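Okumik two-handle hand gripper set, reviewed after a season on the key-hanging cell

Posted Fri 16 November by Krishnamoorthy Iyer

I look after one cell at Grokville. It is a table, a pair of Okumik hand-held grippers, and whatever objects the task list calls for that week. We bought the set in May for 188 dollars a handle, cables included, and it has logged 1,213 demonstrations since then. That is enough use to say what holds up.

Setup

Unpacking and assembly took most of a morning. The linkage arms come loose in a bag and have to be pinned together at the pivots, left and right sets separately. The drawing in the manual has them mirrored on the wrong page, so check that the two jaws meet squarely before you tighten anything. Yeison Marulanda built the second handle without the manual and finished sooner than I did.

The pivot bushings are the best part of the kit. They went in snug and have stayed that way. I wipe them with a dry cloth on Mondays and have not oiled them, as the maker asks. Closing force is even across the travel, and small hardware is where this matters most. A key clasp is a hard thing to hold because all the weight of the bundle swings below or beside it, and a jaw with play in it will let the clasp rotate.

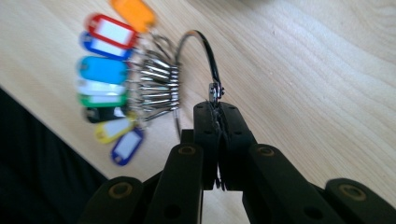

With the jaws set to the second hole I can carry a full hoop of tags across the table and keep hold of it. At the first hole the tips touch before the lower part does and thin metal slides out. The manual doesn't say this. Illia Tkachuk worked it out by trying each position with the same clasp and writing the drops on a sheet of paper.

Cable routing takes some thought. The supplied cable is stiff for the first few weeks. Leave a loop over the top of the hand and bring the rest back along the forearm. If you run it straight down it pulls at the connector every time you reach for the far side of the table.

Wear and repair

The finger covering is my main complaint. It grips well when new, on metal and on smooth plastic. It also frays, starting at the tips and the lower edge, and once a thread lifts it keeps going. Trim the threads with small scissors. Pulling them takes more of the cover with it.

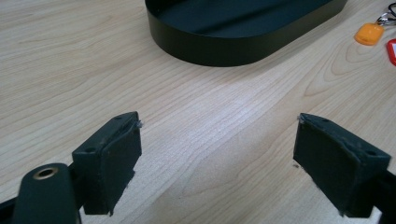
Replacement covers cost 14 dollars if you can get them from Okumik, and our last order took five weeks. Réjean Lachance now cuts ours from a sheet of Kustitz grip material. They need a little more glue at the tip and they last about as long as the originals. Let the glue sit overnight. I tried putting a handle back to work the same afternoon and the cover crept.

The screws in the fingers are a common size and I keep spares in a jar. Two have worked out so far. A drop of thread locker fixed both.

After any finger change the opening width has to be taught again. Close the jaws fully, hold the button until it beeps, open fully, hold again. Do it twice. The first reading after a repair is often off, and you will only find out when you look at the recordings later.

The bench itself

Okumik sells a bench frame too. We passed on it and kept our own table between rails. I tape marks on the floor so the table goes back to the same spot after cleaning, and I start every session by putting the tray and hanging stand in position and making one slow pass with both handles. If a cable catches, it catches then.

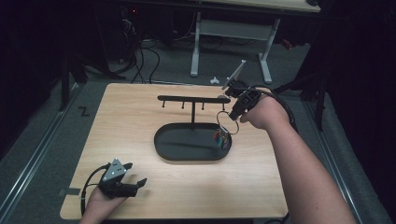
Both handles at the table, with the tray and peg stand in place.

Compared with the Baxter handles we used before, these are lighter on the wrist and easier to take apart. The Baxter covers lasted longer. For work with small metal parts I would buy the Okumik set again and order two spare pairs of covers with it. For boxes and cloth I would keep the older ones.

Four stars out of five. The missing star is for the covers and the five-week wait.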